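Notes for the Rekville talk, 2023-09-03. Slow down on the first part, I always rush it!

**Opening**

Hi everybody. I run the breakfast service at Harju, our guesthouse in Cliltcombe, and we've had a robot arm in the kitchen since July. I'm going to talk about what that did to the people who work there (me included). Ask for a show of hands: who has ever hidden something from a coworker in a drawer?

**The drawers**

We started it on drawers, opening and closing, stuff I'd never thought of as work. Then I added it up. On a full morning we feed up to 52 guests, and somebody is forever going back for a spoon.

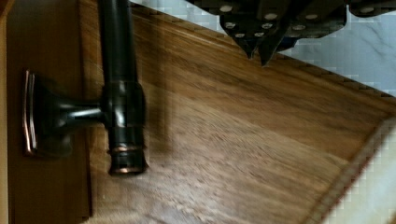
What changed first was our habits. We used to shove things wherever they fit, and I was the worst! Now everything has a home, and the new hires love it, because they can find things without asking me. The older crew grumbled for three weeks. Fair enough, it was their kitchen.

**Who does what now**

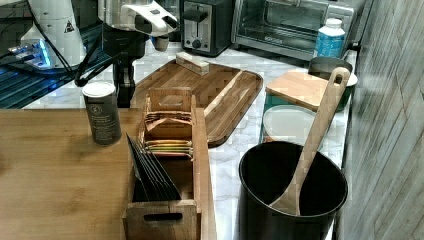 Jobs are the part everyone asks about, so don't skip it. We kept every shift. The early person used to spend 40 minutes setting up before saying good morning to a soul, and now that time goes to guests. I still like doing the tea myself, with the black sachets up front and the bright wrappers in the middle of the box, and I've told the team that one stays mine.

**If there's time**

- Carnaria question: who gets trained, and are they paid for it? (Yes, and yes.)
- The stop button story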